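Is the Sestar remaster worth it if I never finished the original Riltgate?

Posted in: Adventure games

KoechFan_Northern
27 September 2022

I bought Riltgate back when it first came out and gave up in the flooded library chapter, the one where Sestar has to get the four seals back from her brother. I liked her a lot as a character but the climbing drove me mad and I kept falling off the same ledge. Now there's a remaster with all the extra chapters in it and everyone on the front page is calling it the definitive version, which I've heard before about other games that were the same thing with shinier puddles.

What I'd like to know is whether the climbing has been fixed, whether the story makes sense if I start from the library instead of from the beginning, and whether the Koech chapters are proper chapters or just a few fights in a corridor. I don't care about trophies. I've watched two of the trailers and they told me nothing.

Gwenaël Lefèvre

I've finished both versions, so take this for what it's worth, and I'll say straight off that I think the word "definitive" is doing a lot of work.

The climbing is better. It isn't fixed. Sestar used to need to be lined up almost perfectly before she would grab anything, and now she's more forgiving on the straight jumps. The diagonal ones are as bad as they ever were, and the ledge in the library that you're probably thinking of is a diagonal one. There's an assist setting buried under Controls, then Movement, and it's off when you start. Turn it on. The game never mentions it, which makes me wonder how confident they were in it.

On the story, no, I wouldn't start from the library. Chapter select is open from the first screen so you can, but the scene with the brother was rewritten and it now leans on a conversation in Rornville that wasn't in the original at all. Without it he just seems to change his mind for no reason. People on here keep saying the rewrite deepens him. I thought he was more interesting when he said less – he used to be a man with a grudge and now he explains the grudge three times before the boat leaves.
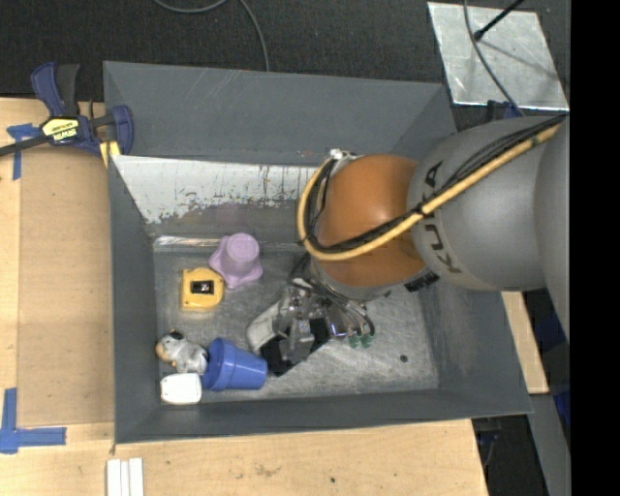

The Koech chapters are a mixed bag. There are five of them. Two are proper chapters, with their own maps and a decent villain, and they fill in how Koech lost the expedition money and why he won't go near Rornville. The other three are exactly what you're worried about. You walk, a door shuts, people run at you, the door opens. The box says 204 collectibles and I'd guess a good share of those were scattered through Koech's part to make it feel longer.

I paid full price and wouldn't do it again. If it drops in the January sales then yes, fair enough, you get a decent game with one annoying library in it.

tallowmere

Its great, just buy it. Koech is the best character in the whole series and the voice acting is unreal. Never had any trouble with the climbing in either one tbh, think it depends on your controller. The puddles ARE shinier though lol

pennant_row

Mostly agree with Gwenaël but a couple of things need correcting.

The Rornville conversation was in the original. It was optional, you had to go back to the harbour after the fire and talk to Sestar before getting on the boat with her brother, and hardly anyone did as there was no marker. The remaster has made it compulsory and added some lines. So I wouldn't call it a rewrite, although I agree it goes on too long now.

Also, the assist setting resets if you use chapter select. I lost most of an evening to this, convinced I'd got worse at the game. If you jump back to an earlier chapter, go into the menu and check it again. It may have been patched by now, but the patch notes say "various movement improvements" and I've stopped believing that phrase.

To the original poster: your old save won't carry over, whatever the shop page suggests. What carries over is your costume unlocks, and only if the old save got past chapter 4. If you stopped at the library you should be fine for that, for all the good a hat will do you. I'd replay from the start with the assist on. The opening is quicker than I remembered and you'll be back at your ledge in two evenings.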